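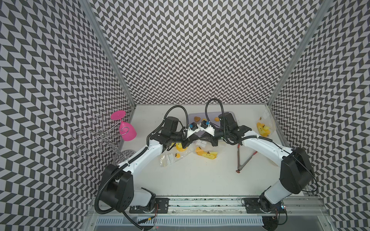 Setting up a two-arm bench cell with patterned walls

Wim Groen, Rorkcombe shared workshop
Last revised 15/06/2024

These notes cover the mechanical setup, cabling and first checks for the Hetby cell: two small arms on a common rail, a flat white top and walls on three sides. They assume that both arms already run from your own control software and that each has a working stop. Software installation has its own page.

Before you start

Clear the bench completely and check the top for level in both directions. Shim under the bench feet, not under the rail. Have the following within reach:

Hex keys for the rail and plate bolts
A square and a straightedge
Calipers
Cable clips and hook-and-loop ties
Masking tape and a fine marker
Low-strength threadlocker

Power stays off until the section on first motion.

1. Mount the rail

The aluminum rail runs the full width of the work area along the front edge. Lay it in place and measure from the front edge of the tabletop at both ends. The two readings should match within 3 mm. Tighten the end fasteners first, then work toward the middle. Go back over all of them once the arms are on, as the added weight seats the rail a little further.

Wipe the top of the rail before any plate goes on. Chips left under a plate will tilt it, and the error is much larger at the gripper than at the base.

2. Fit the plates and bases

Each arm sits on its own black mounting plate. Fit the left plate first and treat it as the reference. Bolt the base to the plate on the bench, then move the assembly to the rail as one piece. Two people make this easier with the heavier arms.

Leave the right plate loose enough to slide. With both arms unpowered and supported by hand, bring the grippers together near the middle of the table. Slide the right plate until the fingers can meet without either arm being stretched straight, then tighten. Mark both plate positions on the rail with the marker. If a plate is ever moved, the calibration for that arm is void.

3. Put up the posts and walls

Aluminum posts stand at the two back corners and hold the side walls to the back wall. Set the posts square to the tabletop before attaching any wall. The front stays open.

The walls carry a black-and-white herringbone pattern. Plain walls work too, and so does anything matte with no large shiny areas. If you use a pattern, fit it flat. A bubble or a lifted edge moves when someone walks past, and it will show up as motion in the recordings. Our sheets came from Plutwood on a roll and needed a night under weights before they would lie flat.

Line up the pattern at the corners if you want it to look tidy. It has no effect on anything else.

4. Wrist cameras

Each gripper has a small camera on a white bracket. Tighten the bracket screws a little at a time, alternating, and add threadlocker only when the view is final. Check the following with the grippers open and again with them closed:

The fingertips are in view.
The bracket does not touch the gripper housing.
The lens is clean.
The brackets of the two arms can be kept apart in your home pose.

The last item is easy to miss. The cameras add width that the default arm model does not include, so the collision model has to be edited. We added a box around each camera and bracket with 10 mm of clearance on every side. With the grippers working close together, even that feels tight.

5. Cables

Most faults on this bench have been cable faults. Corrugated conduit protects the wiring but it is stiff, and it needs a generous loop at any joint that turns through a wide range.

Clip the conduit to the links, never across a joint. Move each joint by hand from one limit to the other and watch the loop through the whole travel. It should not go tight, rub on the rail or reach the gripper fingers. A tall loop at the gripper is acceptable if it stays above the work, but it can cover part of the tray at the back from the fixed camera. Rotate the last clip a quarter turn before you give up and shorten the loop.

Short leads at the bases are tied down last. Leave the indicator light on the circuit board in plain sight.

6. First motion

Remove every loose object from the top. Turn on one arm at a time. Keep a hand on the stop and run each joint slowly, at no more than 10 percent of rated speed. When both arms pass alone, run them together through the home pose and back.

Repeat the home move 300 times, unattended by software but not by people -- someone stays at the stop. Recheck the plate bolts afterward. On our first attempt the right plate had crept, and the cause was a bolt that bottomed out before it clamped.

7. Load the table

Choose objects that differ in shape, finish and stiffness. The set now on the bench:

Rubber ducks, yellow
Metal kitchen tongs
Wire wine glass rack with a pink plastic glass
Shallow translucent tray with two small food-like pieces
Small clear bags with contents

Start with the ducks. They are forgiving to grip and easy to find in the camera views. The glass on the rack is a later exercise, as the wire arms leave little room for the fingers on approach. Clear bags are the hardest to segment, and they belong in a separate run until the rest of the set passes 70 percent.

Keep the tongs away from the wall during early runs. Van Leeuwen's notes from October recommend placing them diagonally, so that either arm has a usable approach, and we have kept to that.

Weekly checks

Plate marks line up on the rail
Conduit clips present and tight
Camera brackets firm
Walls flat, corners closed
Vent slots below the rail clear of dust

Record any change to a plate, bracket or clip in the bench log, with the initials of whoever made it.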